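Household Textiles and Water Use in Larkville: Project Report

Submitted by Azra Vukadinović and Senad Stoyanova
Supervisor: Slavica Kadrić
Monday section, revised Mon 6 August

1. Purpose

This report examines how households in Larkville wash and dry bulky textiles, and how much water could be saved by changing common laundry habits. The work was carried out for the Home and Community Studies unit. Blankets and towels were chosen as the focus – they take up a large share of a machine load and are often washed separately from clothing.
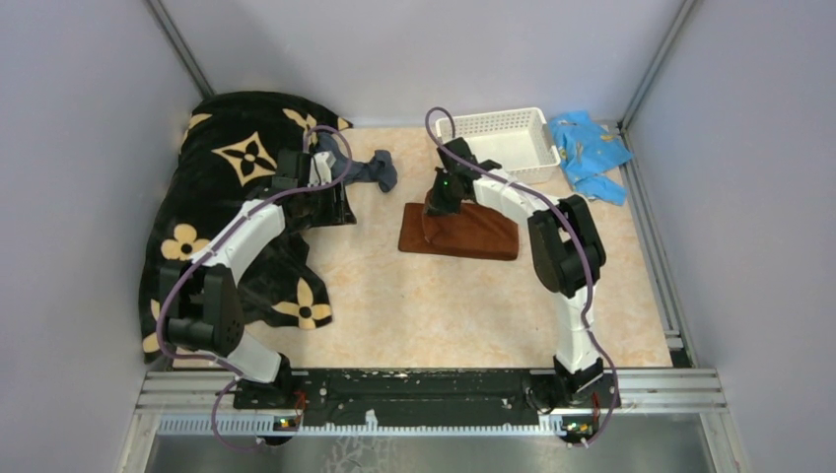
2. Method

A written questionnaire was delivered to 80 households in the Wultik and Nedeljković Street neighbourhoods. Respondents recorded each load over 2 weeks, noting the cycle chosen, the water temperature and the drying method. Arben Georgiou of the school's science department reviewed the questions before they were printed. Households that returned incomplete diaries were kept in the general results but left out of the water calculations.

3. Results

Most respondents washed bath towels after a few days of use. Blankets were washed far less often, usually at a change of season, and December was the month named most frequently. Fifteen households reported that they always used the longest cycle, whatever the size of the load.

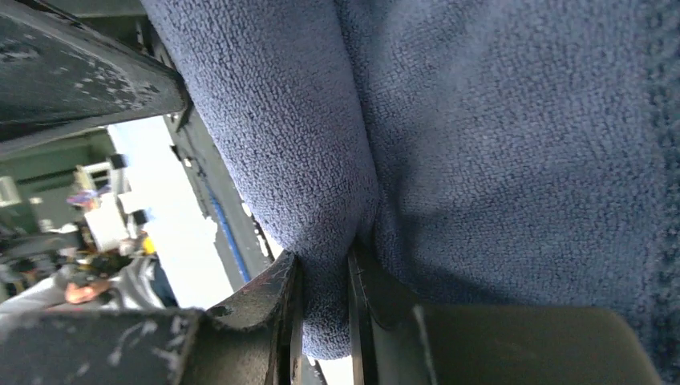

Drying habits varied with the type of dwelling. Residents of detached homes favoured an outdoor line, while those in flats relied on a dryer or an indoor rack. Several noted that thick items were still damp at the folds after a full day indoors. We estimate that the households with complete diaries could together save 2,000 litres over a season by washing full loads only.

4. Limitations

The diaries depended on the honesty and memory of the person filling them in. Older machines do not display water volume, so values for these were taken from printed manuals where a manual could be found. Fibre type was recorded from labels when respondents could locate one.
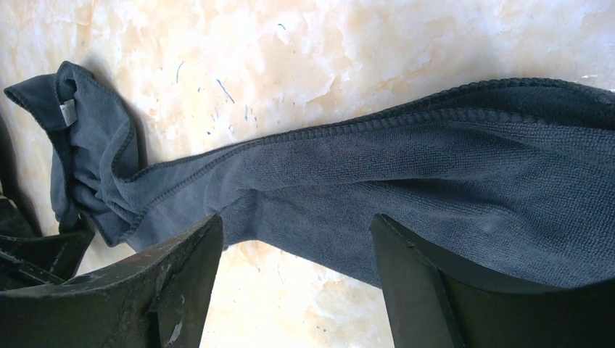

Figure 3. Microfibre towel with sewn-in care label.

5. Recommendations

Households should group towels into full loads and select a shorter cycle for lightly used items. A further study could compare cotton and microfibre under the same conditions.

The authors thank Ottar Magnusson for checking the calculations.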